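4. Color Terms in the Household Inventories

4.1 The Enon Material

The preceding section described how the color names in printed trade catalogs were collected and sorted. The present section turns to the names that people in the Enon area used for the same goods once the goods had been bought and brought home. The source is a set of household inventories, drawn up for insurance and for the settling of estates, which are held in the Valdovinos collection. A total of 185 inventories were complete enough to be used. An inventory was treated as complete if it covered every room of the house, if the hand of the writer could be read throughout, and if the list had been signed by a member of the household.

Inventories are a useful but uneven source. The people who wrote them wished to tell one item from another, and color was often the fastest way to do so. A household with a single armchair had no need to say what color it was, and in such cases the entry reads only "armchair." A household with several would write "armchair, green" and "armchair, wine." It follows that color terms appear most often where goods of the same kind were kept together: bed linen, curtains, coats, table covers, and upholstered seats. Kitchen tools are almost never given a color. Painted walls are described in a small share of the lists, usually where the writer was also reporting damage from damp or smoke.

The inventories yielded more than 1000 color entries. Each was copied as written, with the original spelling, and was then assigned to one of 16 color groups. The groups are the same as those used for the catalogs, so that the two bodies of material can be compared. Where a term could belong to either of 2 groups, it was entered under both and marked. Most of the marked terms fall in two regions of the color range: the band between red-purple and blue-purple, and the band between green, blue, and gray. These regions are discussed in 4.2 and 4.3.

4.2 Purple, Violet, and Their Neighbors

The catalogs of the period, and those of the Clillitetti mill in particular, offered a wide choice of names for purple cloth. Heather, plum, mulberry, grape, damson, orchid, and magenta all appear on facing pages, and the mill changed several of them from one season to the next with no change in the dye. The inventories show that very little of this vocabulary reached the home. The writers used "purple" for almost everything in this part of the range. "Plum" was used for dark cloth, and "lilac" for light cloth. "Violet" was rare, and where it does occur it describes ribbon, trimming, or writing paper and seldom any large object.

Hoekstra has suggested that general terms of this kind should be read as a sign of use and should not be taken as a sign of weak perception. Josefien Hoekstra's argument rests on letters in which the same people who wrote "purple" in a list were able to describe a shade with great care when ordering thread to match it. The Enon material supports this reading. One writer lists "purple coat" and "purple coat, the redder," and evidently felt that this was enough. Another lists three sets of curtains as purple and tells them apart by the room in which they hung.

A further difficulty is that a single object does not present a single color. On a rounded form, the side turned away from the light may be a deep violet while the side toward the light shows as magenta. A reader of an inventory can't know which of these the writer had in mind.

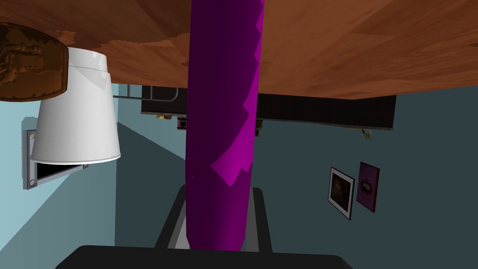

The problem is greater for cloth with a nap, such as velvet and brushed wool, where the direction of the pile changes the color as much as the light does. Catalog writers dealt with this by naming the cloth as it appeared when laid flat under a north window. Household writers had no such rule. A list made in the evening, by lamplight, will tend to report purples as redder and blues as duller than a list made at noon. In a few cases the hour at which the list was made is known, but these are too few to support a correction, and none has been attempted here.

Clothing raises a related question. Sleeves, collars, and cuffs were often replaced when they wore out, and the new piece did not always match the old. Some writers give the color of the body of the garment only. Others give the contrasting part as well, especially where it was white and therefore easy to name. "Purple dress, white at the wrist" is a typical entry. White trimmings appear to have helped the writers in a second way, by giving the eye something plain to judge the main color against. Entries that mention a white part are more likely than others to qualify the main color with a word such as "bright," "deep," or "pinkish."
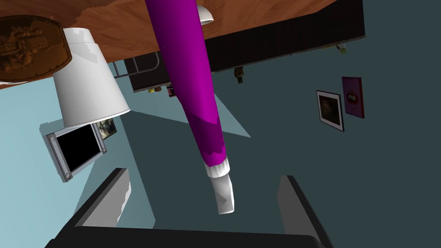
It was decided that qualified terms would be counted with the color they qualify. "Pinkish purple" is therefore grouped with purple, and "purplish pink" with pink. The choice affects the totals for both groups. It was preferred to the alternative, in which every qualified term would have formed a group of its own, because the Kestlow lists, with which the Enon lists are compared in the next section, had already been sorted in this way. Readers who wish to apply a different rule will find the terms as first copied in the appendix.

4.3 Teal, Slate, and the Blue-Green Grays

The second region of difficulty lies between green, blue, and gray. The modern reader is likely to reach for "teal," but the word is scarce in the inventories and appears only in the latest of them. Earlier writers used "blue-green," "sea green," "slate," "duck," and, for the dullest shades, simply "gray." The same painted dresser is listed as "slate" in one inventory and as "green" in another, made after the death of the owner by a different member of the family. There is no sign that it was repainted in the meantime.

Two features of these colors appear to account for much of the variation. The first is that they are weak in saturation, so that small changes in the surroundings move them toward one neighbor or another. A blue-gray wall beside a warm brown table will look bluer than the same wall beside a pale blue cloth. The second is that they were often used on large flat surfaces, such as walls, screens, and painted floors. Large areas of a muted color are noticed less as color than as background. Several writers who were careful to name the color of every cushion in a room left the wall behind the cushions without any name at all.

The distinction matters for the comparison with the catalogs. Paint makers named the blue-green grays freely, since their buyers had to choose among cards placed side by side. A buyer in a shop saw the colors as a series. The same buyer at home, some years later, saw one of them alone. Terms that depend on a series, such as "middle slate," do not survive the move from shop to house. Terms that depend on a known object, such as "duck" or "sea," survive somewhat better, although they are spread over a wider range of shades than the paint makers intended.

The contrast between the two regions may be summarized as follows. In the purple region, household writers had one strong general term and were content with it. In the blue-green-gray region they had no such term, and each writer settled the matter alone. Agreement between independent lists of the same house is accordingly high for purple and low for the muted blue-greens. Examples of both kinds of color are given in Figure 3.

Figure 3. Purple and muted blue-green colors in computer-rendered views. (a) Purple cylindrical form with dark violet and magenta sides, with brown wood behind. (b) Magenta-purple sleeve with white ribbed cuff. (c) Large dark teal-gray plane meeting a pale light blue surface.
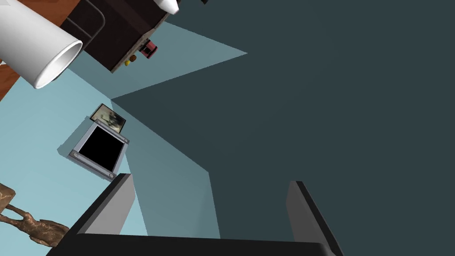 4.4 Comparison with the Kestlow Lists

The Kestlow lists were made for a different purpose. They record goods placed in storage by families who were moving away, and they were written by clerks of the storage firm and not by the owners. The clerks worked quickly and used a short list of approved terms, a copy of which is pasted inside the cover of the first ledger. "Purple" is on the approved list. "Plum" and "lilac" are not, and neither is any term for the blue-green grays other than "gray-green."

As would be expected, the clerks were more consistent than the householders. They were also less informative. Where an Enon writer might describe a bedspread as "faded lilac, was darker," the Kestlow clerk wrote "purple, worn." The loss is greatest for old textiles, whose present and former colors were both of interest to the people who owned them. Storage clerks had no reason to record what an item had once looked like.

In the muted region the approved term was applied very broadly. Items entered as "gray-green" include goods that surviving receipts describe as slate, blue, and olive. For this reason the Kestlow entries in that group have been left out of the totals used in Section 5, while those for purple have been kept. The remaining groups were compared without adjustment.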